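Subject: Re: [condcombe-home] Small round tables -- are they any use?

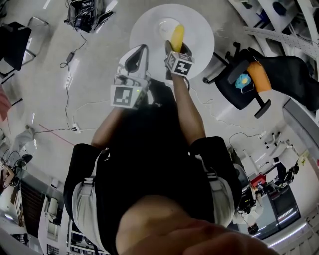 Hello all,

I've been meaning to answer this since the message came through, and then December got hold of me the way it does, so please forgive the delay (and the length, because I can already feel this is going to be a long one!).

Sólveig Snorradóttir wrote:

> I am moving into the smaller flat at Brimeck and there is no way my old
> dining table is coming up those stairs. I keep looking at the little
> round white ones. My sister tells me they are pretty and hopeless, and
> that I will be balancing my plate on my knees inside a month. Does
> anyone on the list live with one? I would use it for breakfast, for
> mending, and for whatever else a table is for. Also, where do the
> wires go? My present floor looks like a bowl of noodles.
>
> Sólveig

Well, Sólveig, I have lived with one for years now and I'd be sorry to part with it, so let me put in a word against your sister, whom I'm sure is lovely.

A round top has no corners to bruise your hip on, and in a small room that matters more than you'd think. You can come at it from any side. I stand at mine as often as I sit, leaning right over it when I've got both hands busy, and everything on it is within reach. A cup, a banana, a bit of mending, and there's still a clear patch in front of you. What you can't do is let things pile up. On my mother's big oak table the mail used to sit for weeks at the far end and the rest of us simply ate at the near end. With a round one there is no far end, so it gets cleared, and I say that as a person who does not clear things willingly.

White is the part I'd think over. It brightens a dark corner beautifully, but under a strong light the top can glare at you something awful, and mending white cotton on it is a misery. I put down a dark dish towel when I sew. Tea rings come off with baking soda and a soft damp cloth if you catch them the same day. Turmeric does not come off with anything. I've tried.

As for size, mine is 32 inches across and I wouldn't go smaller. Two people can have breakfast at that with the toast in the middle. Three can do it if they like each other. I looked at a Dokaser one before I bought, which was very handsome, but it had four splayed legs and I caught my foot on them twice in the showroom, so I went to Ragnarsson's instead and got one that I don't trip over. They delivered for free back then, though I'd ask before counting on it.

Now, the wires. Oh, the wires! I know that bowl of noodles well. A pale speckled floor hides crumbs wonderfully (I recommend it to everybody) but it does nothing at all for a black cable, every one of them shows up like ink. And a table out in the middle of a room always seems to end up with a cord curling out from under it, right where you put your foot on the way to the kettle. What finally worked for me was to pull everything up in one go, an entire afternoon of it, and only put back what I could name. I had a whole box of leads left over at the end and I have not missed one of them.

The ones that went back run along the wall now, held with those little stick-on clips. The clips want a clean, dry surface and a night to set before you press a cable in. Things that have to live on the floor, the boxes and cases and so on, I keep together in one spot against the wall with the slack wound up and tied -- old bread bag ties do very nicely. It isn't beautiful, but I can get a broom past it.

One more thing and then I'll let you go. Think about the chair before you buy the table. An office chair is fine and comfortable, but measure the arms if it has any, because mine wouldn't tuck under and I ended up parking it off to one side and dragging it over whenever I wanted it. I still do that, come to think of it.

If you'd like to come and try mine before you spend your money, you're very welcome, any morning after nine. Bring your mending and we'll see whether your elbows fit.

Warmly, and with apologies to everyone who only wanted the short answer,

Your neighbor at the Condcombe end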